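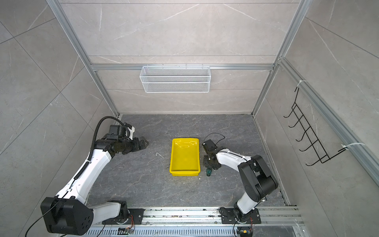 Why would anyone look for the Sun inside a church, a reader in Dinmont wants to know, when it is much easier to go outside? The reader adds that churches are usually dark, and that you cannot see much of the sky through a coloured window.

The darkness is useful. A dark building with one small hole in it works as a very large instrument for measuring the Sun. Several churches in Europe were used in this way, and the brass or stone lines in their floors can still be seen. They are called meridian lines.

What is a meridian line?

A meridian line is a straight line that runs exactly from north to south. In a church it is set into the floor. High up in the roof or in the south wall there is a small round hole. Sunlight comes through the hole and makes a bright spot on the floor.

In the morning the Sun is in the east, so the spot falls to the west of the line. During the day the Sun moves across the sky towards the west and the spot moves across the floor towards the east. The moment when the middle of the spot is on the line is called local noon. At local noon the Sun is as high as it will get that day. (This is for places well to the north of the Equator, such as Europe.)

Why does the spot land in different places?

In summer the noon Sun is high. Its light comes down steeply and the spot lands near the point on the floor directly under the hole. In December the noon Sun is low. Its light comes in at a slant and the spot lands much further away, towards the north end of the line.

The spot therefore travels along the line during the year, out to the winter end and back again. Its position at noon shows how high the Sun is, and this gives the time of year. Some lines have the signs of the zodiac beside them, which were used to mark the Sun's place in the year.

The church of Amato has a line 101 feet long. A smaller line in the school hall at Draltska is 87 inches long. Both work in the same way, but on the longer one the spot moves further from one day to the next, so small changes are easier to measure.

How big is the hole?

The hole must be small compared with its height above the floor. One rule used by builders was that the height should be 1,000 times the width of the hole. If the hole is too wide, the edge of the spot is blurred. If it is too narrow, the spot is too faint to see.

The spot is a picture of the Sun, and has a round edge even if the hole is a little uneven. It is a perfect circle only when the light falls straight down. When the light comes in at a slant, the spot is stretched into an oval.

What did the Church want to know?

Easter is held on the first Sunday after a certain full moon in spring. To work out the date in advance, you need to know when spring begins. The start of spring is set by the equinox, when day and night are nearly the same length.

The old calendar, called the Julian calendar, had a leap year every four years. This made the average year slightly too long. The error was only a few minutes a year, but after many centuries the equinox was arriving ten days earlier than it should have done. In 1582 the Pope brought in a corrected calendar, the Gregorian calendar, which leaves out some leap years. It is the one used in most countries today.

Meridian lines were used to check how long the year is. An observer marked the noon spot on the days near the equinox, did the same in later years, and worked out the time between one equinox and the next.

Does local noon match the clock?

Usually it does not. The Sun runs ahead of the clock in some parts of the year and behind it in others, by up to a quarter of an hour or so. Places further east also have their noon earlier, although everyone in a time zone sets their clocks the same. Summer time adds another hour to the difference.

Making a small one

You need a south-facing window that gets sun in the middle of the day, a sheet of stiff card, and paper for the floor. Cover the window with dark material. Leave a gap and tape the card over it. Make a hole 2 millimetres wide in the card. Mark the middle of the spot every few minutes around noon, and write the time next to each mark. Repeat a week later, without moving the card or the paper.

Never look at the Sun through the hole. Look only at the spot.

Clelari Science Pages for Schools. Page last checked 22 September 2018.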